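Support > Birdroom Lighting > Plutano Dimmers > Open Tickets

Lights come on full in the middle of the night and the canaries are off the nest

11 September 2023 | Posted by backbedroomcanaries

Last updated: same day, with the fix at the bottom

Hi all, second try at this because my first ticket got closed as "bulb fault" and it really isn't the bulb! I'll put in everything I can think of and you can skip what you don't need.

The setup is a spare bedroom with canaries down one long wall and a flight cage under the window. Lights are two Isater LED battens, 40 watts each, run off a Plutano dawn/dusk dimmer with the little moonlight output for the hens. I've had it since March. It ran beautifully all spring, the slow sunrise is lovely, and I had fewer birds caught off the perch at lights-out than I've ever had with a plain plug timer.

What happens now: at some point between midnight and four the main channel jumps straight to full. No ramp at all. It stays there for anything from a minute to nearly 40 minutes and then drops straight back to dark, which is worse, because whoever has hopped down for a seed is now stuck on the floor in the pitch black. I've had two hens leave late clutches over this (yes, I know, they shouldn't be on eggs in September, but one of them is very determined and I gave up arguing with her). I also have an old cock bird in the middle of his molt who has started singing at two in the morning. Pretty song. Terrible time for it.

What I've tried so far, in order:

1. Swapped the battens over, left to right. Same thing, both still jump together. So it's not one light.

2. Factory reset on the Plutano. Hold the button till it blinks, let go, wait. It kept perfect time for three nights, then did it again.

3. Moved it to a different wall outlet on a different breaker. No change.

4. Took the moonlight strip off completely. No change, and the hens hated it, so that went back on.

5. Bought the Itness light logger and stuck it to the front of the middle cage at perch height. Daytime it reads 3,000 lux, which seems right for where it is. Left it for the full 168 hours and then pulled the file.

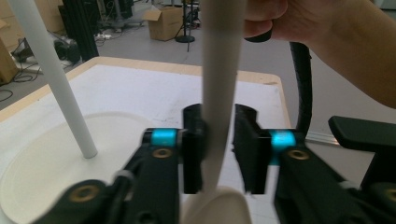
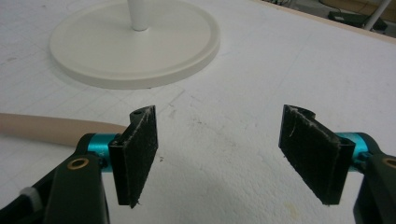 The log shows five jumps over the week. They go up in one step, there's no slope on the line at all, so I don't think the dimmer believes it's morning. When it does its real sunrise you get a nice long curve. Then I lined the times up against everything else in the house that runs at night, and four of the five were within a minute or so of the oil-filled heater in the same room clicking on or off. The fifth one I can't explain.

So my question to support was this: can the Plutano be upset by a heater on the same circuit, even if it's plugged in at the other end of the room? And if so, why did moving to the other breaker not help? (I'd also forgotten that I moved the heater at the same time. I had them both on one extension so I could vacuum. So step 3 was no test of anything, sorry!)

Reply I got by email, shortened: they asked for the firmware number, they asked if I had the sensor cable plugged in, and they said the older units can read a spike on the sensor line as a manual override. Manual override goes to full with no ramp. Well, that sounded familiar.

I don't use the sensor. I never have, there's a window in there but I keep the blind down in the mornings. But the cable was still in the socket, coiled up behind the heater with the bare sensor end dangling. Two yards of it! I'd tucked it back there the day I put everything up and not given it a thought since.

6. Unplugged the sensor cable. Heater left where it was on purpose, to be fair to the test. No jumps the first night. No jumps the second. I let it go a full week again with the logger on and the line is flat every night, apart from one small bump that was me going in with a flashlight to look at the singing cock.

7. Then I asked Atallah, where I bought it, about a suppressor for the heater socket. They had one in stock and it's on now as well. I haven't tried plugging the sensor back in and I'm not going to until the birds are through the molt.

Still open, if anybody from support is reading: the manual says the sensor socket "may be left connected when not in use," and I think that line needs to go. Also, could the override be made to ramp, even a quick one? Going from dark to full in one step is hard on small birds. One of my neighbor club's members keeps 800 birds on these things in a shed and I'd hate to think of that lot all going up at once.

Firmware on mine is the one it shipped with. I'm leaving the ticket open until I hear back about the manual. The determined hen is sitting again, on plastic eggs this time.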